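September 2026, tasting bench notebook

Back at the bench after far too long away, so this will ramble a bit (sorry to whoever reads it next, put the kettle on first). I wanted to get the Kellano filter recipe written down properly while it's still fresh, plus a few notes from the coffee shops I got to on my days off, which I'd promised everyone and then kept putting off.

First the shops. Mercado was the one I was most looking forward to, and it's every bit as lovely as it was in June. They've still got the long bench by the window and they still bring your pour-over with a little glass of soda water on the side, which I think we should pinch. I had the washed Ethiopian, and then because I have no self-control I had it again as an iced one. The hot cup was better: apricot, a bit of black tea, and a very clean finish that hung around while I read half the newspaper. The iced version lost the fruit almost completely. I'd guess they brew it at the same strength and just tip it over ice, so it ends up thin. Worth remembering for our own summer menu!

Irkov was new to me, and a bit of a surprise. It's tucked behind a tyre place and I walked straight past it the first time. Darker roasts than I'd normally go for, but the flat white was gorgeous, all malt and brown sugar, and the milk was just right. Their banana bread is toasted in a sandwich press with salted butter and I've thought about it every day since. The filter was less exciting, a touch ashy, though I did let it go cold while chatting to the people at the next table, so I'm not going to hold that against them.
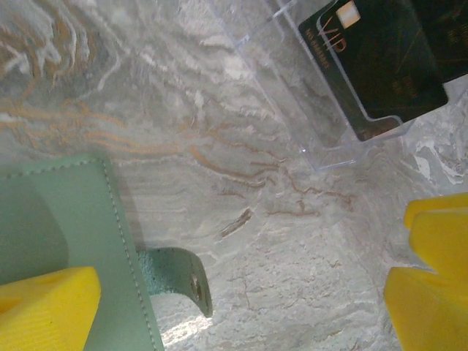
Marble top, card holder in the corner.

Now, the Kellano. We've been going around in circles on this one and I think the trouble was the grind all along. Last time I was pouring in four goes and it kept stalling near the end, with that dry, woody taste creeping in. For this round I went 2 clicks coarser on the bench grinder and kept everything else as it was: 16 grams in, water just off the boil, the same paper filters, rinsed well.

Cup one drained much faster and came out bright, nearly sour. Nice smell, though, like orange peel. Cup two I gave a longer bloom and a gentler pour down the middle, and that was a good deal rounder, with the orange turning more to marmalade and some hazelnut behind it. Cup three was the same again but I forgot to stir, and it was noticeably flatter, so please do stir. One swirl after the bloom seems to be plenty.

I also opened the Jimthorpe decaf, 21 days off roast, and was all ready to be polite about it. It's really good! Chocolatey, soft, no papery taste at all. It does want a finer grind than the Kellano, so don't just leave the dial where it was like I did with my first cup (down the sink, that one).

Still to do: try the Kellano as a batch brew, ask for another 6 bags of the decaf before the price list changes, and descale the small kettle, which is making that noise again. The grinder is still on the coarser setting and there's a bit of tape on the dial marking where it used to be.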